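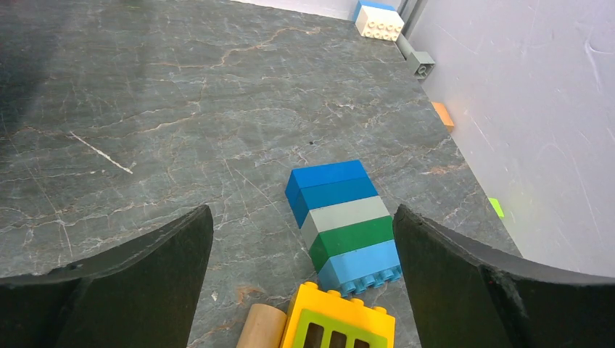 Tema 5. Bloques encajables: qué enseñan y qué no

Apuntes de la sesión de Consuelo Londoño, taller Alvarado

Se repite que apilar bloques «desarrolla el pensamiento matemático». Conviene desconfiar. Una fila de cinco ladrillos grandes — dos azules, uno gris, uno verde oscuro, uno celeste — puede ser una serie, una torre tumbada o ninguna de las dos cosas. El orden de colores no prueba intención.

El folleto de Fitlow habla de 260 niños, pero no aclara con qué se los comparó.

Para discutir: ¿qué cambia al mezclar un cilindro de madera, que no encaja, con una pieza amarilla de ventanas?

Lectura para septiembre: Pacheco, capítulo 5, con reservas.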